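Evening bread bags return to Parkico hall on Tuesday

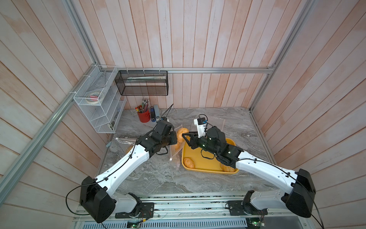

Twisted rolls on a yellow tray, next to a clear drawstring bag with a round bun at the top.

The bakery Stojanović will start again with its evening bread bags this Tuesday. The sale is in the entrance hall of the Parkico market, at the same counter as in spring, and it opens at 8 in the evening, when the regular bread counter is closed. One bag costs 99 cents. There are 80 bags each evening, and one customer can buy two.

The bags contain rolls and buns which were baked the same morning and were not sold during the day. In spring the bakery sold 1,000 of them before the summer break. The break was longer than planned, as the hall got a new floor and the counter had to be moved twice. Several regular customers wrote to the bakery in this time to ask if the sale was finished forever.

"It was never finished, we only had no place to stand," said Mirjana Tomić, the manager of the bakery. "I answered every letter, but I see that some people did not believe me."

There are some changes compared to spring. Before, the bag was a surprise, and the customers could not choose. Some liked this very much and some did not like it at all. A family with small children could go home with only seeded rolls, and an older couple could get more sweet buns than they can eat in a week. From now on there are two kinds of bag. The plain bag has round buns and twisted rolls without filling. The mixed bag has the same, together with one or two sweet pieces, depending on what is left on that day. The price is equal for both.

The twisted roll has its own name in the bakery, paren, and it is the piece that customers ask for the most. It is made from a soft dough with a little milk. Two strands are turned around each other before the baking. On the next day a paren can be warmed in the oven for a few minutes, with some drops of water on the crust. Mrs. Tomić does not recommend the microwave, which makes the roll soft at first and then very hard.

The bags were also a subject of discussion. In spring the bakery used paper bags, and many customers complained that the bread was dry already at breakfast. Now the bread is packed in clear bags with a drawstring, from the supplier Jotora. The customer can see what is inside without opening, and the string keeps the bag closed on the way home. The bag can be brought back clean and used again for one's own bread. Whoever brings a bag does not pay less, but gets a stamp on a card, and a full card is worth one free bag of the plain kind.

Not all people in the neighborhood are happy with plastic. Brynhildur Hjaltadóttir, who lives across the street from the market and came to the sale almost every week in spring, would prefer to bring a cloth bag from home.

"I understand the reason, the paper was really not good," she said. "But I have a drawer full of bags already. I will ask them if they can put the rolls in mine."

According to Mrs. Tomić this is possible, if the bag is clean and large enough. Customers with their own bag should say it at the beginning, before they pay, and they should expect that it takes a little longer. The plain bread will be available for this. Sweet pieces with glaze will not be put in cloth bags, as they stick and the cloth becomes difficult to wash.

The packing is done shortly before the sale. The bread must be completely cool when it goes into the bag, otherwise water collects on the inside and the crust gets soft. The round buns and the twisted rolls are kept on trays until then. The bakery also asks customers not to press the bags at the counter to feel how fresh the bread is. In spring this happened often, and the last bags of the evening did not look nice.

Information about allergens is at the counter on a printed sheet. All bags contain wheat, and the paren contains milk. The mixed bag can also contain nuts, egg and sesame, and it is not possible to guarantee a mixed bag without these. People with an allergy are advised to ask before buying, or to choose the plain bag and check the sheet for it too.

It is not possible to reserve a bag by telephone. The bakery tried this for a short time, but too many reserved bags were not picked up. The line starts at the door on the side of the parking lot, not at the main entrance. Payment is by card or cash, and small coins are very welcome.

Bags that are left at the end of the evening are not kept for the next day. They can be taken without payment from the shelf next to the counter until the hall closes. In spring there was seldom something on this shelf, except on evenings with heavy rain.

The sale will take place every Tuesday through the fall. A second evening in the week is possible, but the bakery first wants to see how many customers come back after the long break. The list of dates will be on the door of the hall and at the Stojanović shop, where the new stamp cards can be picked up already now.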